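We did it, neighbors! The Flandimach tool library hit its goal last night, 411 small donations in all, and I'm still grinning. Eight months ago this was a wish scribbled at the Astow Street block party — now we get a real room with real shelves.

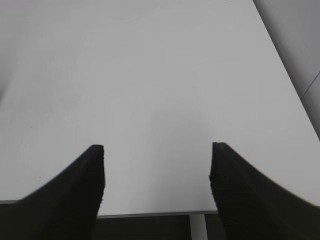
Tabletop, pale gray and clear.

Most gifts were tiny, and I love that. One building on Yeh Court passed a jar from door to door and came back with $400! 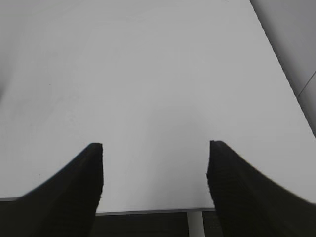 Sign-up for borrowing starts in March, and Idska Hall is lending us the corner room until our own is painted. A white tabletop with nothing set out on it makes me want to cover it in drills and hedge clippers right away. Bring yours by after 7 p.m. if you have one to spare, and please tape your name to the cord.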